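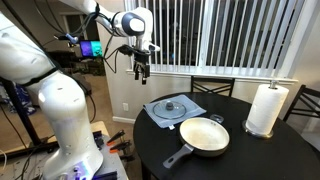 Last updated: June 2021

Filed under: Short Stories > New Writing

The Ferry Clerk

The ferry between Iltholm and Vislow carried 40 passengers and charged the same for a child as for a grown man. Ayman Qudah sold the tickets on the Iltholm side. He had a booth with a sliding window, a cash drawer and a stool that was too low for the counter, so he mostly stood.

In the spring the company wrote to say the crossing would stop at the end of August. There was a bridge at Bevan now and people drove. The letter thanked him for his service and gave the amount he would be paid, 2,300, and asked him to return his keys and his raincoat.

He read it twice and put it in the drawer under the coins. Then the nine o'clock came in and he sold tickets for it.

His sister called that night from Kustau. She said he could come and stay. There was work at the bakery if he didn't mind getting up.

"I get up now," he said.

"Earlier than that."

He said he would think about it.

For a while nothing changed. The same people came to the window. The dentist's wife crossed on market days with two bags and came back with four. A boy with a cello crossed for his lessons and always bought a return, although his father usually picked him up in the car and the second half went to waste. Ayman had told him once that a single would do. The boy said his mother had told him to buy a return.

In July the engine gave trouble and the boat was tied up for two days. Ayman sat in the booth anyway. He cleaned out the shelf under the counter and found a roll of old tickets, yellow, from when the fare was 50. He found a glove. He found a postcard of the Vislow church with a stamp on it and an address, and nothing written in the space for the message. The address was in Bevan. He didn't know the name.

He took it home. After supper he sat down with a pen and tried to think what a person would want to be told. In the end he wrote that the weather had been good and the ferry was out of order but would be running again soon. He didn't sign it. He mailed it on the way to work.

On the last day there were more people than seats and the captain made an extra trip. Some of them took pictures. The boy with the cello came to the window and asked for a single.

"Not a return?"

"There isn't one," the boy said. "This is the last boat back."

Ayman tore off the ticket and gave him his change. When the boat had gone he counted the drawer, wrote the total in the book and pulled the window shut. He hung the raincoat on the hook with the keys in its pocket. It was starting to rain, and he stood a minute looking at the coat. Then he put it on, left the keys on the counter, and walked home in it.

More stories
The Upstairs Piano
What Marta Kept
Two Weeks at the Salt House
36 Steps

Contact the editors | Submissions | © All stories remain the property of their authors | Back to top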